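3 min read

The arm cell in the garage went back together in July, this time with both bases bolted to one rail along the front. The old setup had them on separate clamps, and the spacing crept a little every time I leaned on the bench. Mounting plates are from Zusham, and I had to open up the holes.

I'm using mugs and a wire dish rack as the test task. Handles are awkward, and clear glass is worse.
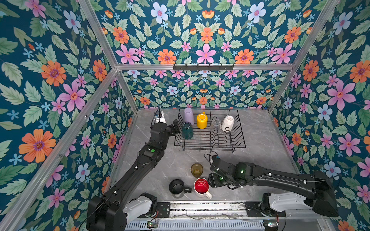 Both arms, rack at the back, three pieces still on the table.

Travel speed is capped at 200 mm/s, down from 300. At 300 the right arm overshot on long reaches and the wrist cable slapped the link – annoying, and hard on the connector. Joint offsets now live in one file per arm. Rehoming takes 13 seconds, most of it the shoulder.

Next job is the grip force on the right side, which still reads high at rest.

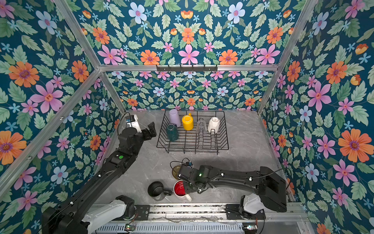 Petro Tymoshchuk wrote in that a high reading at rest is usually cable drag on the wrist, and that he would zero the sensor in 2 different poses before touching the gains. I'll try that first.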